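Ticket: Washer stops mid-cycle with drain fault, second floor laundry room
Opened by: Hiyori Yoshida
Assigned to: Emanuel Onu
Unit: Kuseck front loader, left of the pair
Priority: Normal
Status: Closed
Opened: 7/15/21

Initial report (Yoshida)
Machine stops before the final spin and shows the drain fault. Door stays locked for several minutes, then releases. Water is left in the bottom of the drum and the load comes out soaked. Happens on the normal and heavy programs. The quick program finished once without a fault. The right-hand unit on the same supply and the same standpipe has no problem.

Onu
Power cycled at the wall, waited, ran drain and spin with an empty drum. Completed. Ran the normal program with towels and it faulted at the end of the second rinse. Pump can be heard running the whole time, so this is not a dead pump or a loose connector.

Pulled the lower panel and opened the filter. Found lint, a hair tie and 2 coins. Cleaned, refitted, repeated the normal program. Same fault, slightly later in the cycle.

Onu
Checked the drain hose. The installer had pushed it 23 inches down the standpipe and taped it in place. The sheet inside the panel says no more than 7. Pulled it back, removed the tape, fitted the clip. An air gap is needed there or the line can siphon. Two normal programs completed after this, then the fault came back on the third.

Cotton loads fault more often than synthetics. Small items wrung out by hand after a stopped cycle still hold a lot of water, and anything long comes out of the drum twisted up.

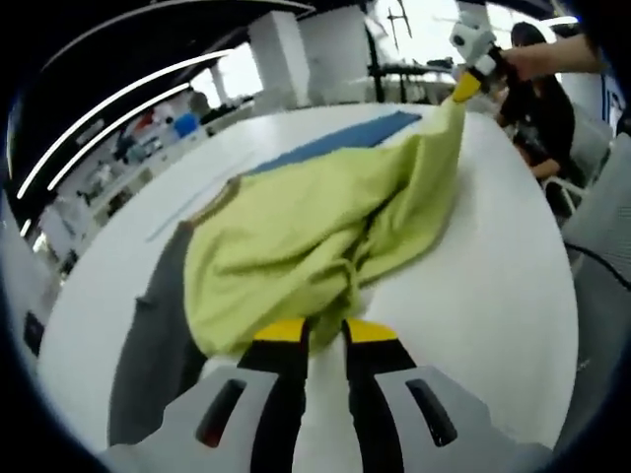
Cadi Craddock: We had the same pattern on the unit at Correia. It was the short corrugated hose between the sump and the pump. Lint packs into the ridges where you can't see it from the filter side. Empty cycles pass, full loads don't. Take the hose off completely, looking into it with a flashlight won't tell you much.

Onu
Will do. Drained the sump to a tray and removed the hose. Packed for most of its length with gray lint and what looks like the remains of a paper label. Flushed it in the utility sink from both ends. The clamp on the pump side was corroded and did not hold tension, so I replaced it with a screw clamp from stock.

While the hose was off I also checked the pressure tube to the level switch. Clear, no cracks, seated at both ends. Did not touch the switch.

Test runs after reassembly:
Drain and spin, empty - pass
Normal, towels - pass
Heavy, towels - pass
Normal, mixed cotton - pass
Drain time on the towel load is now around 20 seconds. No water at the clamp after the heavy program.

Yoshida
Used it for several loads, no fault. Spin is louder than the other machine. Is that related?

Onu
Separate issue. The rear left foot was off the floor. Leveled it and tightened the lock nut. If the noise returns, open a new ticket so it doesn't get mixed in with the drain history.

Resolution
Partial blockage in sump hose. Drain hose depth corrected, clamp replaced, unit leveled. Filter cleaning for both machines added to the November maintenance list. Spare sump hose ordered through Etent, to be kept on the shelf with the belts.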